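Fernau open day: a lot of brick, not many desks

The leaflet for the Fernau building promised "workspace that thinks like a home". I went along on Friday to see what that means at 174 a month, which is the price before you add a locker.

Fernau has 2,000 square feet on one floor, let by a firm called Mastunitz. The tour began late and spent a long time on the brickwork. Fine, it's a handsome wall, mixed reds and tans with darker bricks scattered through it. You can't work on a wall, though, so I went to look at a desk.
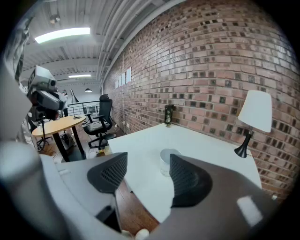 The rate drops to 166 if you sign for a year. Our guide, Roy, kept returning to this as though eight pounds settled the matter. I asked about noise and was told the brick "absorbs a lot". I doubt that. Bare brick and a hard floor usually do the opposite, and I could follow a phone call from the far end of the room.

The white tables I have no quarrel with. They're plain and smooth, and a small lamp with a fabric shade is kinder than strip lighting - but one lamp that size won't get you through a November afternoon. The mesh chair has a tall back and padded arms. I'd want a week in it before believing the word "ergonomic".
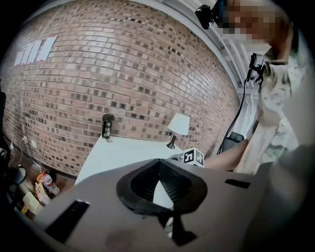 Anwara Barua
Workspace reviewer

My own place costs 112 and has worse walls. I asked Roy for the winter heating figures and he promised to email them. They haven't come yet.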